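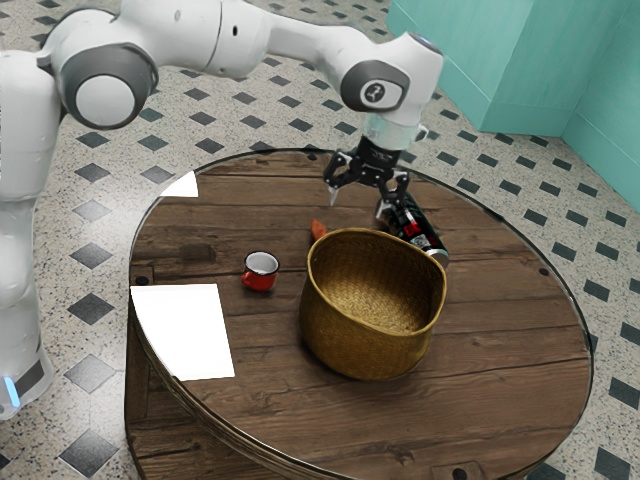 A simulated arm holds a can near a woven basket in the Jekulero test environment. Credit: Edon

WERNVILLE - Researchers at Edon have reported results from a study of how simulated practice can prepare robot arms for tabletop work. The method, named Meesuk, varies the position of household objects between attempts and keeps only the runs in which the arm completes its task.

The team trained its control software on 200 simulated runs and then tested it on 50 object layouts absent from training. Failures were most frequent with tilted objects - a problem the group plans to study next. A technical report is expected in December.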